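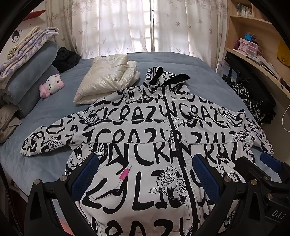
Re-waterproofing a quilted shell: spray or wash-in?

ncsizmadia
Printed jacket, white ground, black ink, light padding. Water stopped beading in November. Care label allows a 60 degree wash, which I don't trust with the print. Is wash-in treatment safe, or does it soak the fill?

Gonzalo Bustamante
Wash-in coats everything, lining and fill included. On padded items that costs breathability. Use a spray on the face fabric only. I use Jurkus, 200 ml per jacket, then low tumble heat until dry.

flillen_k
Disagree on the heat. Plastisol prints soften in a dryer and will stick to themselves at a fold. Hang dry and accept a weaker finish.

Gonzalo Bustamante
Not at low. I've done 11 jackets that way, three of them printed. No transfer.

ncsizmadia
Washed it once with plain soap to clear detergent residue. Beading came back on the sleeves, still poor at the shoulders. The lettering has no cracks that I can find.
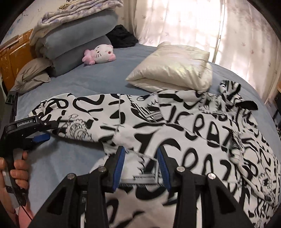 Judit Oláh thinks the shoulders are abrasion from pack straps, in which case soap won't fix it and two thin coats of spray will. Let the first one dry before the second.

flillen_k
Agree with that. Test the inside hem first.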